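2023年5月
記入：Daiane Assunção

分解セル「Akari」の整備メモ。先週からの続きなので、前のページを見ていない人には少しわかりにくいかもしれません。ごめんなさい、でも書いておかないと自分が一番先に忘れるので、いつもどおり長めに書きます。

朝いちばんでアームの原点確認をしました。電源を入れてから暖機プログラムを17分まわし、それから基準ピンに当てにいくのがこのセルの作法です。以前、暖機を飛ばして測ったら値がふらふらして、半日かけて存在しないガタを探したことがあります（Conceiçãoの技術窓口の方にも付き合ってもらって、本当に申し訳なかった……）。今日はちゃんと待ちました。待っているあいだにお茶を淹れ、スロット台の溝をブラシで掃除。溝には小さなねじがよく落ちています。今日も出てきました。どの筐体のものかもうわからないので、いつもの空き瓶へ。

原点はX方向がほんの少しずれていて、補正を入れたら素直に戻りました。前回の補正値は制御盤の扉の裏に貼ってある表に書いてありますが、鉛筆がだいぶ薄くなってきたので、次に触る人はボールペンで書き直してもらえると助かります。私も気づいたときにやればよかったのですが、手がグリスまみれでした。

つぎに、ツール側のケーブルの取り回し。黒い太いケーブルが、手首をいちばん奥まで回したときにブラケットの角をこすっていた件です。Bavent製の樹脂クランプを一つ手前に移し、たるみを少し多めに取りました。曲げがきつくならないように、アームを端から端まで低速で動かしながら、手で支えて癖を見て、それから締める。急いで締めると必ずやり直しになります。これは去年の10月にも書いた気がしますが、何度でも書きます！　移したあとで全姿勢を一巡させて、こすれる音はなくなりました。被覆の傷は表面だけに見えますが、念のため白いペンで印をつけてあります。傷が印の外まで伸びていたら交換してください。予備は棚の下から二段目です。

それで、いよいよ治具のほうです。灰色の樹脂の部品受けは、今のところいちばん手のかかる子で、でもいちばん愛着もあります。置く位置を台の左側に決め直して、Tナットで固定し直しました。筐体は横倒しにして、側板を外した面を上に向けて置きます。ゴム足のついた黒い面が手前。この向きを間違えると教示点が全部使えなくなるので、置いたら一度しゃがんで手前からゴム足が見えるか確かめるのがよいと思います。 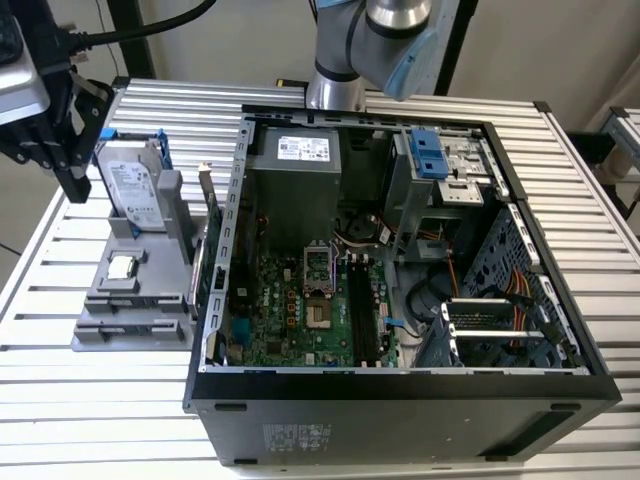 部品受けのポケットの話に戻ると、CPU用の四角いくぼみは底が深すぎて、吸着でもつまみでも取り出しにくいという苦情（主に私から）が出ていました。底に薄い板を敷いて持ち上げてみたところ、指でもずいぶん楽になりました。CPUは灰色のホルダーごと置く前提です。裸で置くとくぼみの中で回ってしまって、あとで向きを合わせるのがひと苦労。ホルダーは洗うと少し縮むような気がしているのですが、気のせいかもしれないので次に洗う前後で測っておきます。

ハードディスクは青いタブのついたキャリアに入れたまま、部品受けの奥に立てて差します。ここは前は横置きにしていたのですが、立てたほうが場所を取らず、アームが上からまっすぐ降りてこられます。ただ、ツールのブラケットがすぐ近くまで来るので、降りるときの経由点を前より高くしました。プログラム番号は235のままで、経由点だけの変更です。古い版は394に退避してあります。もし動きが変だと思ったら、慌てず394を呼んで比べてみてください。勝手に消さないでね。

拡張カードは、今のところ部品受けと筐体のあいだの狭いところに、金具を上にして立てています。安定はしているものの、正式な置き場所とは言いがたくて、筐体を少し左に寄せただけで当たりそうで落ち着きません。手前の長い溝のどれかに差せるようにしたいのですが、溝の幅がカード用には広いので、差し込むスペーサーを削り出すつもりです。Orkgateの材料がまだ残っているはず。どなたか使い切っていたら教えてください、怒りません。

電源ユニットはまだ外す手順に入れていません。配線の束が多くて、アームに引っ張らせるのは私が怖いからです。赤とオレンジのケーブルも、右側のドライブ用の金具のあたりに垂れたままになりがちで、これがツールに引っかかると厄介です。当面はドライブを抜いたあとに一旦停止を入れて、人の手でケーブルを横へ逃がし、再開ボタンを押す、という運用にします。止まるのが気持ち悪いという意見もわかります。でも、ひっかけて治具ごと持ち上げてしまうよりはずっとましなので、しばらくお付き合いください。

それから、CPUソケットのレバー。固定枠を閉じ忘れたまま次に進むと、上を通るツールがレバーの先に触れる恐れがあるので、CPUを抜いたら枠の状態を目で見ること。手順書に一行足しました。メモリの抜き方については変更なしです。

グリスアップは第二関節と第三関節だけやりました。残りは次回。稼働時間が前回から400時間を超えていたので、本当は全部やるべきなのですが、カートリッジが途中で空になってしまいました。発注済みです。水色のキャップを外すときは、ドライバーでこじらず、布を当てて手でゆっくり回してください。前に縁を欠いたのは私です。

午後は低速で通し運転。部品受けへの置き動作は全部通りましたが、ハードディスクを差すときに一度だけ、キャリアが段の縁に乗り上げかけて保護停止。もう一度やったら何事もなく入りました。こういう「一度だけ」がいちばん困ります。把持の位置ずれか、部品受けの締め付けがまだ甘いのか、そこまでは切り分けられませんでした。締め付けは増し締めして、合いマークを赤で引いてあります。

次にやること
・残りの関節のグリスアップ（カートリッジが届いたら）
・拡張カード用スペーサーの削り出し、材料の確認
・ハードディスクの差し込みを繰り返して、乗り上げが再現するか見る
・補正値の表をボールペンで清書
・ねじの空き瓶がいっぱいなので、新しい瓶を持ってくる（ジャムの瓶を家で洗ってあります）

帰る前に非常停止とエア元栓を確認、ティーチペンダントは充電台に戻しました。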